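Section 7: When the Gripper Won't Let Go (or Won't Hold On)

Evudo tabletop arm, set-up and recovery guide

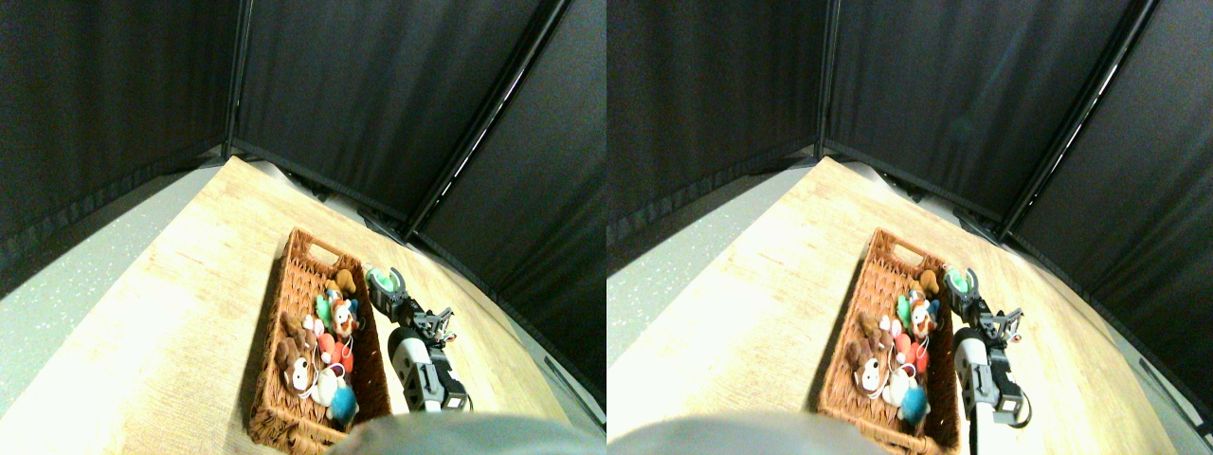 Grip faults are the most common trouble you will meet with the Evudo, and I'm happy to say they are also the most fun to track down. Almost every one leaves a clear trail in the log, and once you have worked through a couple of them you'll start to recognize the cause from the way the arm behaves (the sound of the wrist servo alone will tell you a lot!). This section covers three faults: a stalled close, a failed release, and a snag. Please read the cautions first, even if you have used other arms before.

CAUTION: Press the stop button before you put a hand anywhere inside the enclosure. A paused arm still has power at every joint and can move the moment the program picks up again.

CAUTION: Never pull an object out of closed fingers while the servo is powered. The controller reads the tug as a slipping grip and squeezes harder.

CAUTION: The arm will sag when power is removed. Support the upper link with one hand on the outside, well away from the joint brackets, before you switch off.

7.1 Reading the fault code

1. Press the stop button and wait for the status light to turn solid amber.
2. Open the Urkumell console and choose Faults, then Latest.
3. Write down the code and the joint number. The console clears both when you reset, so do this before anything else.
4. Find the code below and go to the matching part.

Code 3: stalled close. Go to 7.2.
Code 34: failed release. Go to 7.3.
Code 51: snag, or unexpected load during a lift. Go to 7.4.

Note: If the list is empty, the arm stopped for some other reason, most often a loose cable at the base. See Section 4.

7.2 Stalled close (code 3)

The fingers started to close and met something before they reached the target width. With soft goods this happens a lot. A plush toy squashes, and the controller has to decide whether it is feeling the toy or the side of the container.

1. With the stop button pressed, look along the fingers from both sides. Check for fabric folded into the finger joint.
2. Ease any fabric out with the plastic hook from the tool kit. Don't use a screwdriver or a blade.
3. Release the stop button and choose Jog, then Open. Open the fingers in small steps.
4. Move the arm straight up until it is clear of the container.
5. Run Gripper Test. The fingers should open and close 3 times without a pause.
6. If the test passes, lower the Close Force setting one step and try the pick again.

Note: It is tempting to raise the force. Go down first! Soft objects hold better than you'd expect at low settings, and you'll put much less strain on the servo.

7.3 Failed release (code 34)

The fingers were told to open and the position sensor reported no change.

1. Press the stop button.
2. Support the arm and switch off at the base.
3. Wait until the status light goes out completely.
4. Turn the manual release screw on the gripper housing a quarter turn counterclockwise. The fingers should now move freely.
5. Take the object out and put it to one side.
6. Turn the release screw back until it clicks.
7. Switch on and let the arm find its home position before you touch the console.

If the same fault comes back within a few picks, check the screws on the servo bracket. They work loose over time, and a bracket that shifts even slightly will throw off the sensor. Tighten them evenly and repeat step 7.

7.4 Snag (code 51)

My favorite, because it looks so dramatic and is usually so easy to fix. The arm begins its lift, the load climbs far past what one object should weigh, and everything stops. Strings, hanging loops, tags and woven containers are the usual causes. The arm thinks it is picking up one toy – it is trying to pick up the toy, its neighbor and the basket.

1. Press the stop button. Leave the container where it is.
2. Look for a string or loop running between the fingers and anything else.
3. If the string is slack, lift it off the finger with the plastic hook.
4. If the string is tight, do not cut it. A tight string can be holding the arm up, and the arm may jump when it goes. Jog the arm down until the string is slack, then go back to step 3.
5. Open the fingers with Jog and raise the arm clear.
6. Check that the container hasn't moved from its marked spot. If it has, put it back and run Find Container.
7. Reset the fault and carry on.

Note: Tuck long loops under the toys when you load the container. The Bråten liner also helps with woven sides, as it keeps fingertips out of the gaps.

7.5 After any grip fault

Run a short set of picks at half speed and watch the whole thing through. Keep the enclosure panels in place while you do. A gap in the curtain lets in stray light, and glare on the tabletop can make the stereo view misjudge height – one cause of fingers landing too low and catching the rim.

The console counts grip cycles. Replace the finger pads every 1000 cycles, or sooner if they look shiny. Zillwood pads fit the standard fingers and need no adjustment.

If a code returns after you have followed all the steps, save the log with Export Log before you switch off and send it in with the joint number and a note of what the arm was picking.

Section revised 14/01/2019, Heriberto Ospina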